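Harb tracker
Component: planner / grasp scoring
Status: Reopened, then In progress, then Fix in review
Reported at: Isville bench
Affects: Harb with the Vanis perception node
Title: Right arm plans a grasp, accepts the grasp, then stares at it until timeout

Original report

Dish sorting task, two arms. The left arm behaves. The right arm moves to pre-grasp, the planner prints "plan accepted", and then nothing is sent to the controller. After 20 seconds the watchdog gives up and homes the arm. No error. The log level was set to debug, which got me several thousand lines of the planner congratulating itself and not one about why it stopped.

Steps to reproduce:
Start the Vanis node, wait for green.
Start Harb with the two-arm config.
Send the sort task with at least one flat dish on the right half of the table.
Wait.
Keep waiting.

Expected: dish is picked up.
Got: see title.

Update 1

Restarted everything, as is traditional. No change. Swapped the left and right arm configs to see if the problem followed the hardware. It didn't. The fault stays with whichever arm gets the flat dish, so I have apologized to the right arm and am leaving the title alone out of laziness.

With bowls only, both arms run fine. With one plate in the set, whoever draws the plate hangs.

Update 2

Added timestamps to the handoff between planner and executor. The planner publishes the accepted plan at once. The executor receives it, checks the age of the object pose it was built on, and drops it as stale. The drop is logged at a level called "trace2", which I did not know existed and which the config parser doesn't accept. You have to set it in code. I have set it in code.

The limit on pose age is 300 ms. For bowls the pose is well under that. For plates it comes in over the limit every time, and the executor then politely asks for a new plan, which is built on the next pose, which is also too old. This goes around until the watchdog loses patience. I know how it feels.

Update 3

Why are plates slow? The Vanis node fits a shape model to each segment. Bowls converge quickly, having a nice tall side to grab on to. Flat things don't, so the fitter retries with a new starting guess, up to 40 times, and returns the best of a bad lot. The answer is good. It is just old by the time it shows up.

Tried capping the retries at 3. Latency dropped under the limit and the arm moved right away, with great confidence, toward a point in the air beside the plate. Put the cap back.

Closed as "perception latency, use the Cultitz branch", which has the faster fitter.

Update 4 (reopened)

The Cultitz branch has the faster fitter. It also has a different sign on the table normal, so every dish is now believed to be hanging from the underside of the table. The planner found no reachable grasps, and for once I agree with it. One-line fix in the transform loader, pushed to the same branch. Please don't merge the branch without it.

With that in, the hang is gone. Plates get picked on the first plan most of the time. Leaving this open for what is left, which is the scoring problem below.

Update 5

Scoring problem: with the hang out of the way, the planner sometimes gives a stacked dish the pose of the thing under it. The segmenter sees one blob, the fitter fits one model, and the grasp width comes out as a compromise that suits neither dish. The lone dishes are fine. 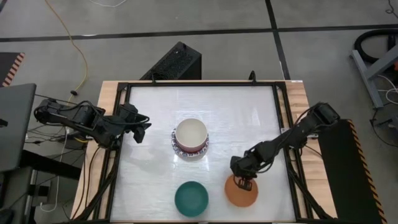 Grasp scoring needs to know about stacks before it ranks anything, and the current task layout is a decent test of that. The cream bowl sits on top of the plate with the patterned rim, and all the scorer gets to see of that plate is its edge. The teal bowl and the terracotta plate are on their own, so they make a fair control. The right gripper has its fingers on the rim of the terracotta one, which is the kind of rim grasp I want for every flat dish: wide open line of approach, no neighbor on top. What I don't want is the same rim grasp proposed for the lower plate while a bowl is still parked on it. At the moment the scorer ranks those two the same, since it only looks at the rim and has no opinion on what the rim is holding up.

Proposed change, in the planner and not in Vanis:
Split any segment whose height profile has a step in it.
Give each part a parent, if it has one.
Refuse any grasp on a parent while it still has a child.
Log the refusal at a level a human being can turn on.

Update 6

Patch is up. The split works on the bowl-on-plate case from recorded data. It also splits one of our mugs into a mug and a handle and then refuses to pick up the mug until somebody has removed the handle. Added a minimum footprint for children. Mug is whole again.

I moved the stale-pose drop up to "warn" while I was in there, and made the config parser reject unknown log levels out loud. It had been quietly turning typos into "info". This broke two of my own launch files, both of which said "debgu". That may explain some of last February.

Still to do before this can close:
Rerun the two-arm sort on the bench with the patch and the Cultitz branch together.
Decide if 300 ms is a real requirement. The comment beside it says "seems fine".
Remove trace2, or document it. I vote remove.
Change the title.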